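Policy reaches for the wrong cup after the first one, how do I stop it?

Restrepo
Training an imitation policy to pick up small cups from a white table. The first pick is fine. On the second it heads for the midpoint between whatever cups are left, hovers there like a man choosing a checkout line, and closes on air. I have 48 demos, one fixed camera and joint states. The action chunk is 2 seconds. Loss looks lovely. I've already retrained with a bigger image crop and got the same thing, slower.
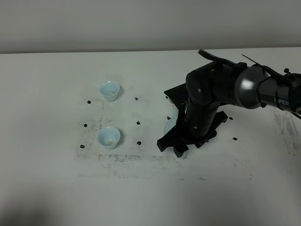

My demos don't follow any particular cup order. I took whichever one I felt like, which seemed natural in April and seems less so now. Do I need more data, or is there a setting I've missed?

Clendico
More data. It's always more data. I had 868 episodes for mine and it still missed on occasion.

Datton
Before you record another 820 of anything, look at your labels. You have two pale blue cups standing there, same shape, and no rule for which comes next. If your head is trained with plain L2, it averages the two answers, and the average of two cups is tabletop. Your loss curve is happy because most frames in an episode aren't the moment of choosing.

Cheapest fix: pick an order (far cup first, say), re-record, and stick to it even when you're bored. Otherwise switch to a diffusion head, which can commit to one cup. Mine was settled by step 3,460 on a similar task, though yours will do as it pleases.

Also drop the chunk to half a second while debugging – a long chunk hides the dithering.

Drostness
What Datton said, but check your camera timestamps too. Mine lagged the joint states and I blamed the network for a month.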